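Notes from the Shop – Sunday, August 1, 2021

Hi everybody, and happy August! If you're new to this newsletter, welcome. I run Stelari, a small upholstery and rug cleaning shop, and once a month I sit down at the kitchen table and write about whatever has been on my mind at work. Last time it was pet hair. This time it's grease, because we are deep in cookout season and my phone knows it.

The calls all sound pretty much the same. Somebody ate in front of the game, a burger slid, and now there's a shiny spot on the arm of the couch that looked like nothing on Saturday and looks like a map of Florida by the middle of the week. (Mine was a meatball sub, on my mother's loveseat, and I was old enough to know better.) So I thought I'd write down what I tell people on the phone, and you can stick it on the fridge.
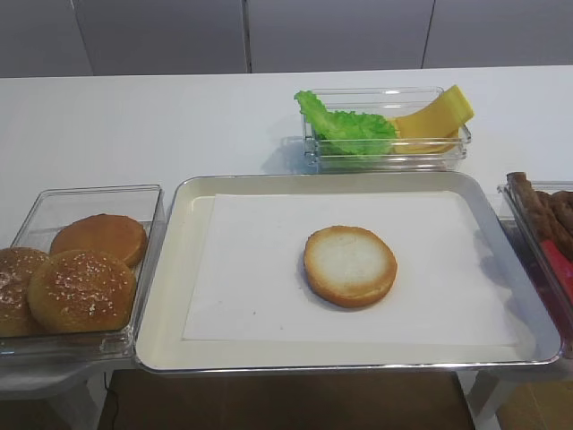

Bottom bun on the tray, more buns to the left.

First off, put down the wet rag. I know, I know, everybody reaches for it. Water and grease don't mix, and what you end up doing is pushing the oil sideways into clean fabric and leaving a ring around the whole mess. Take a spoon or the dull edge of a butter knife and lift off anything solid, working from the outside in. Then blot with a dry white paper towel. White matters, by the way. I have cleaned more than one cream sofa where the food came right out and the blue from the napkin stayed for good.

After the blotting, cover the spot with cornstarch or plain baking soda. Be generous! You want a little hill of it. Leave it alone overnight if you can keep the kids and the dog off it, then vacuum it up with the hose and look at the spot in daylight. A lot of fresh spots are gone at this stage, or close enough that you'd have to hunt for them. If there's still a shadow, do another round before you try anything else.

Now for the part where people get into trouble, and I want you to look for the tag. It's usually under the seat cushions or stapled to the bottom of the frame, and it has a letter code on it. W means you can use a water-based cleaner. S means solvent only, no water. WS means either one will do, and X means vacuum only and call somebody. If your tag says W or WS, mix a few drops of clear dish soap into a cup of lukewarm water, dab it on with a white cloth, and dab it off again with a second cloth and plain water. Don't scrub. Don't pour it on. Try it somewhere hidden first, like the back skirt, and let that patch dry all the way before you decide you like the result.

If the tag says S, or the tag is long gone, please stop at the cornstarch and give me a call. Velvet, silk blends and anything with a rayon sheen can go from "small grease spot" to "big permanent water mark" really fast, and I would much rather talk you through it for free than give you bad news in your living room.

A word on the sauces, while I'm at it. Ketchup looks scary but it's mostly sugar and tomato, and cold water does a decent job on washable fabric. Mayo is just grease with a good reputation, so treat it like the burger. Mustard is the one I dread. The yellow in it is turmeric, which people have used to dye cloth for a very long time, and it loves upholstery. Scrape it, blot it, keep heat away from it (no hair dryers, no steam!) and get it looked at that same week.
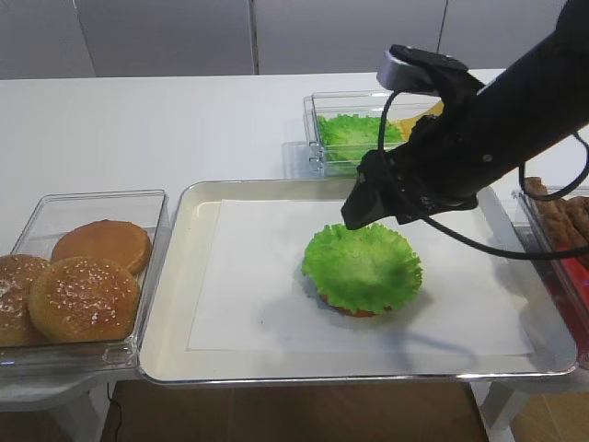 Rugs get their own paragraph, since half of you wrote in about them after the May issue. The good news is that most wool rugs are tougher than your couch. The bad news is that the backing and the pad can hold a spill long after the top feels fine, and that's where the smell comes from. Lift the corner and check underneath. If the pad is damp, prop the rug up on a couple of upside-down buckets with a fan going, and throw the pad out if it has been wet more than a day. Pads are cheap. I've seen hardwood floors go gray under a pad that somebody was trying to save – it made me want to cry, and it wasn't even my floor.

And please go easy on the carpet powders with perfume in them. They sift down to the bottom of the pile and stay there, and I end up shaking them out in the shop for an hour and sneezing the whole rest of the day.

OK, shop business.

The summer special runs through the end of the month. A standard three-cushion sofa is $226, which covers the fabric check, pre-treating, the cleaning and a protector coat at the end. Sofa plus loveseat together is $387. Drying time is normally overnight in this weather, a bit longer if you don't run the air. Sectionals I still need to see before I quote, so send me a couple of pictures and tell me what the tag says.

I've also added the Cosalano neighborhood to the pickup route for rugs. The truck goes out there on Thursdays. Roll the rug with the pile facing in, tie it with string (no packing tape on the fringe, please) and leave a note if there's a particular stain you want me to see. Rugs normally come back within 24 days, and I'm working on getting that down. The new drying racks from Gikier showed up at last, five of them, and four are already put together. The last one is missing a bag of bolts and I am being very patient about it.

For those who asked, the drop-off counter is still at the back of the Majimbun building, through the parking lot side. The front door sticks when it's humid, so don't fight with it, just walk around. The bell works again too.

One more thing on protector coats, as I get this question every single week. They buy you time. That's all they do. A coated couch will let a spill sit on top for a few minutes before it soaks in, so you can get up and find the paper towels. It won't save you from a plate of ribs that sat face down through a double header. If your last coat was more than a year ago, or the couch has been cleaned since, figure it's mostly worn off on the seats and arms.

Next month I want to get into leather, and why the stuff in your kitchen cabinet doesn't belong anywhere near it. If you've got a leather question, hit reply and send it over. Pictures are great, the uglier the better!

Talk soon, and use a plate.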